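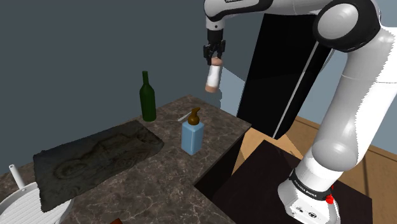 More time with the arm and less time with the slides, please, was the first comment on the feedback sheets, and two more sheets said much the same in other words. Fair enough. The talk ran over in the first session and I cut it by half for the second.

Friday, December 6, 2019. Open day, Geder lab, downstairs room. Writing this up the same evening before I forget the details.

Setup. Flovuso ran on the big desktop with the projector as second screen. Kitchen counter scene, Franka arm, the small items we have been using since July. The real arm stayed off and behind the tape all day, as agreed with the safety office. Everything visitors saw moving was in simulation. I said so at the start of each session and put it on the door sign too, but people who came in late still asked where the kitchen was.

Start-up was slow. Flovuso wanted to recompile the materials after Wednesday's update and the marble took longest. Next time open the scene the evening before and leave it open.

Session one, morning. Mostly the Hirnolska party, who had come by coach and were 2 hours early because the driver had been given the wrong time. We let them sit in the canteen. They were good visitors, a lot of questions. They wanted to know how the arm decides where to take hold of a thing, and whether it can see the whole counter or only what is near the hand. I put the wrist view up next to the room view and left both running, and that did more than my explanation had.

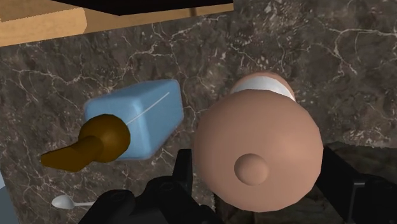
Clearance was the subject I had meant to spend five minutes on, and it took most of the half hour. The planner keeps a margin round each object, and if the margins overlap it has to give way somewhere. We stopped the run from the wrist camera and talked it through. The beige container has the blue bottle lying right beside it, with only a narrow strip of counter between them, so a finger coming down on that side has very little to work with. One man from the Hirnolska group suggested turning the hand before going down, and another said to push the bottle away first. Both are sensible. We have tried the first and not the second. Put the pushing idea on the board for January.

Someone also asked why the fingers look so big in that view. I said the camera is close to them. Should have had a drawing of where it is mounted.

Session two, afternoon. General public, fewer people and more children. The children wanted to drive. I had the game controller plugged in as a spare and ended up using it for the whole session, 3 minutes each with a kitchen timer. Things learned from that:

The vertical axis is the wrong way round for anybody who plays games. Easy to fix, there is a setting.

The speed limit was too low to be fun. I raised it a bit and then had to put it back when the arm got into a tangle at the joint limits and Flovuso froze. Restart took long enough that two families left.

The reset needs a key of its own. I was reaching across people to get to the mouse all afternoon.

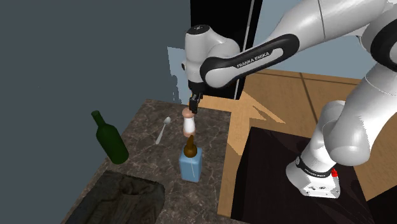 Fig. 3. Room view, small container held over the upright blue bottle.

I let the queue call out what the arm should do next at this stage, and it worked well. Most of them judged height badly from the room view - they would say "down a bit" when the thing in the gripper was already next to the neck of the bottle. Colleagues do the same, so I would not read much into it. A faint drop line on the counter under the hand might help. I think Flovuso can draw one but I have not found where.

Logging. It was left on all day by accident, so there are 144 runs in the folder, controller sessions included. Nearly all are of no use for training. I would like to keep the controller ones for the interface work, if there is disk space. The rest can go on Monday unless anyone objects.

Message came in at lunch from Cáceres asking whether they can have the counter scene for their own open day. Happy to send it, but the texture paths are still absolute and it will load grey on any other machine. Fix the paths first, then send.

To do:
flip vertical axis on controller
key for reset
drawing of camera position on the wrist
relative texture paths, then scene to Cáceres
find the freeze at joint limits, save today's crash log before it is overwritten
return the borrowed projector - lamp is on its last legs, tell them
take the sign off the door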